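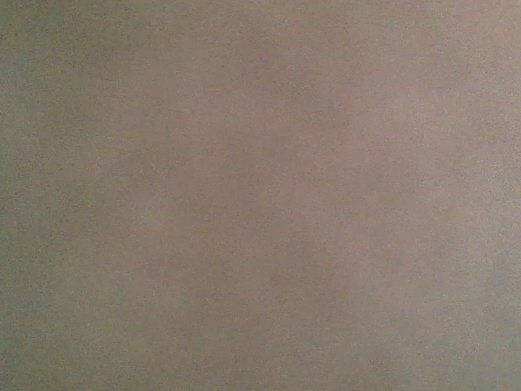 Photo: Mamta Shakya

I have been thinking about beige for three weeks now, and my family would like me to stop. Some of you already know the story because you got cornered at the mailboxes, but for everyone else, the back hallway at Gusow House is finally getting a color!

It started in May, when Kamlesh Vishwakarma asked at the residents' meeting whether we could do something about the hall between the side door and the laundry. (It was last done in a mint green that I will not miss.) I put my hand up before I had thought about it, and Girish Yadav put his up too, so now we are the hallway people.

My own vote is for the grayish brown end of things, somewhere between taupe and mushroom, with a bit of dusty mauve in it. I love a color that can't make up its mind. It goes pale and a little rosy in one spot, then slides back to brown so softly you couldn't say where the change happens. And I like a fine speckle, the matte, sandpapery sort of look, much more than a wall that shines back at you. Our old mint was a gloss and it showed every elbow.

Girish wanted white. We had a long talk about white over a pot of tea at his place, and I think I wore him down, though he says he just got hungry. He did make me promise that the ceiling stays white, and the trim around the laundry door, so he got something out of it.

A few things I picked up along the way, in case you are doing a room of your own. Paint your test color on a big piece of card and carry it around with you, up by the lamp, down by the baseboard, next to the floor. Mine lived behind the sofa for a week and I changed my mind about it every evening. Look at it at breakfast and again with the lights on. Put it beside something plain white and you'll see straight away if it leans pink or green. I had a putty color I adored until I did that, and it went the color of canned salmon. And ask for the flattest finish you think you can live with, then ask how it wipes down, because this is a hallway and people bring bikes through it (Mervin).

The budget is $600 for paint, filler, rollers and tape. Ramesh Dubey has gone over the walls with me and found 10 spots that need filling before anything else happens, most of them down low by the side door. He's lending us his good ladder and his not so good ladder.

We still need 4 people for the sanding and filling, and a couple more for the painting itself. You don't have to be any good at it. Wear something you hate. Mamta is doing lunch, and if it's the potato thing she made for the spring cleanup I would sign up for that alone.

If you have strong feelings about the color, tell me or Girish before 30th July, when we order the paint. Drop a note in my box or catch me on the stairs. Yellow has already been suggested and I'm still thinking about how to answer that one politely.

Oh, and the coat hooks will be coming down while we work, so please take your umbrellas home!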